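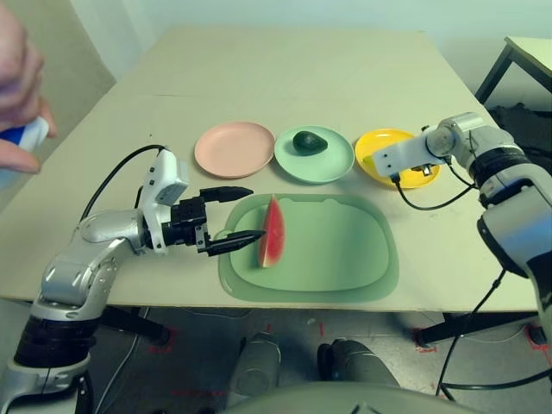
About Paju Kitchen School

Paju Kitchen School teaches everyday cooking to adults. We have two teaching kitchens and one classroom on the second floor of the old Mekeck building, above the hardware store. The entrance is on the side street, next to the loading dock. Press the second button and someone will let you in.

We don't train chefs. Most people who sign up want to get supper on the table during the week, spend less on takeout, or learn what to do with the vegetables they keep buying and throwing away. Some have never cooked at all. Others have cooked for years and are tired of the same six meals.

How we started

The school began as a set of evening classes run by Mārtiņš Lapiņa in a rented church kitchen. The first course was on soup. It ran for five weeks and had a waiting list by the third. He added a course on beans and grains, then one on baking without a mixer, and in time the church needed its kitchen back.

Chidubem Etim joined at that point and found the Mekeck space, which had been a sewing workshop. The floor needed to be leveled and there was no gas line. We decided against putting one in. All our stoves are electric, which matches what most of our students have at home.

The name comes from the street where the first classes were held.

What we teach

Courses run for five weeks, one evening a week, and start at 6:30 p.m. Each session is two and a half hours including the meal at the end. The regular courses are:

Basics 1: knives, heat, salt, eggs, rice, one-pot meals
Basics 2: roasting, sauces, cheaper cuts of meat, planning a week
Beans and Grains
Soup
Fruit and Vegetables Through the Year
Bread at Home
Cooking for One

Basics 1 is offered every term. The others rotate. In December we run short single-evening classes only, mostly on baking and preserves, and the regular schedule picks up again after the holidays.

Class size is limited to twelve. Students work in pairs at a shared counter. Aprons and tools are provided. Please wear closed shoes and tie back long hair.

Fruit and Vegetables Through the Year

This is the course we get the most questions about, so it has its own section. It covers how to choose produce, how to store it, and how to use it up. The first evening is spent on ripeness. An avocado that is ready gives a little when pressed near the stem end, and a hard one will soften on the counter in a few days. Once it is ripe it can go in the refrigerator to hold it there a while longer. Bananas should be kept apart from anything you don't want to ripen quickly. A whole watermelon keeps well in a cool room, but once cut it belongs in the refrigerator, covered.

Later sessions deal with leafy greens, roots, squash, stone fruit, and what to do when you have too much of one thing. Students take home a storage chart that can be taped inside a cabinet door. We update the chart every couple of years. The current one moved tomatoes to the counter column and added a line on fresh herbs.

The comment we hear most at the end of this course is about shopping, and it is usually along the same lines.

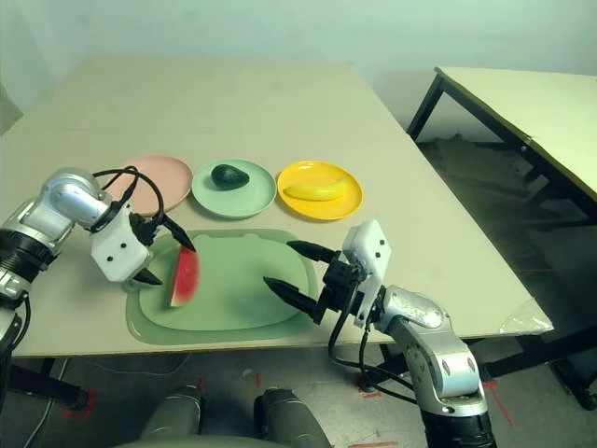 Chidubem Etim: People tell me they buy less after the first two weeks. They go in with a list, they know what they already have in the drawer, and they stop picking up a second bag of something just because it's on sale. I'd be happy if that was all they learned from us.

Fees

A five-week course costs $91, with ingredients included. Single evenings in December are priced separately and listed on the schedule page. Payment is due when you register. If you cancel more than a week before the first session, you get a full refund. After that we can move you to a later course if there is room.

A small number of reduced-fee places are held in every Basics 1 class. You don't need to send paperwork. Check the box on the registration form and we will write back.

Classes for groups

Employers and housing programs can book a kitchen for a private session on a weekday morning or afternoon. We need a minimum of six people. The usual choice is a shortened version of Basics 1, but we can build a session on any of our regular subjects. Ask early for the fall, when both kitchens are in use most days.

The recipe library

The classroom has a lending shelf with 700 cookbooks. Most were given to us by former students. Current students can borrow two at a time for the length of their course. The shelf is sorted by main ingredient, which takes some getting used to, and the handwritten index is in the blue binder by the window.

We also keep a folder of our own recipes. There are 89 in it now. All of them have been cooked in class at least three times before being added, and the amounts are given for two people and for four.

Getting here

There is an elevator at the back of the building. Street parking is free after 6 p.m. Bikes can be left in the rack by the loading dock. If you are running late, come in anyway and find your partner at the counter.

For allergies and other food restrictions, please tell us when you register so that we can plan the shopping. We can work around most of them. Our kitchens are not nut-free.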